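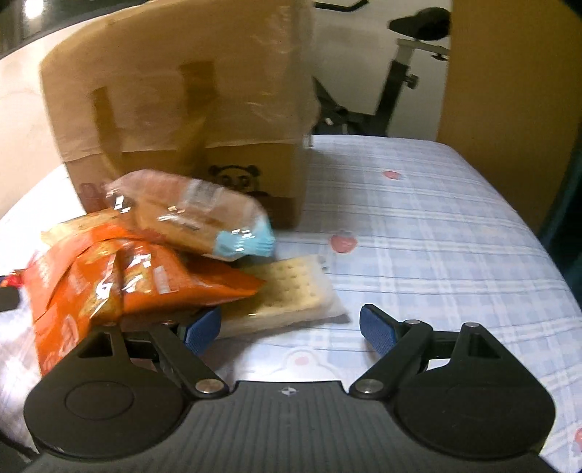 2 min read

Gritoden's community pantry will stay open on Saturday mornings right through the summer holidays, which will come as very welcome news to the many families who have got into the habit of dropping by for a few groceries and (let's be fair) a good long natter on the hall steps.

The pantry, run out of the old Drorel Street hall, had been due to close in the second week of December and reopen when school went back. That was how it had always been done, and in quieter years it suited everyone well enough. But this hasn't been a quiet year, and when the organisers put the question to their regulars, the answer came back loud and clear.

"People kept stopping me at the shops to ask about it," said Loan Lương, who has looked after the roster since May. "I'd go in for milk and come out 40 minutes later! So we sat down one evening with a pot of tea and worked out how we could keep the doors open, and once we'd started it didn't seem so hard after all."

The extra weeks have been made possible by a $4,000 gift from the Thân family bakery, whose owners have been sending over their unsold loaves for years and have now offered to cover the hall's power bill as well. Pleleo, the fruit and veg wholesaler out past the showgrounds, will send a pallet each Friday afternoon, and there are hopes of stone fruit once the season gets going properly.

According to the pantry's own tally, 797 households have used the service so far this year, and Loan's brother Đạt would dearly love to see it get to 800 before Christmas, purely because he likes a round number. He is the one who does the driving, and if you've ever been held up behind a slow white van on the hill road of a Friday, he sends his apologies.

There'll be a few small changes over the break. Doors will open at 8 am instead of 9, to beat the worst of the heat, and the tea urn is being rested in favour of cold cordial. Natalia Jaramillo will carry on with her recipe table, where she hands out cards for meals that can be made from whatever is on the shelves that week. Her chickpea and pumpkin curry has been so popular that she has had to reprint it twice.

Donations of long-life food are always gratefully received and can be left at the side door on Thursdays between 3 and 5 pm. Tinned fish, rice, cooking oil and breakfast cereal are the things most in demand just now, and clean, sturdy bags are handy too. Please check the dates before you bring anything in, and please, no more tinned beetroot until the new year. The cupboard is full of it.

Anyone who can spare a couple of hours in January is asked to ring Frøydis Løken at the hall, or leave their name in the book by the front door.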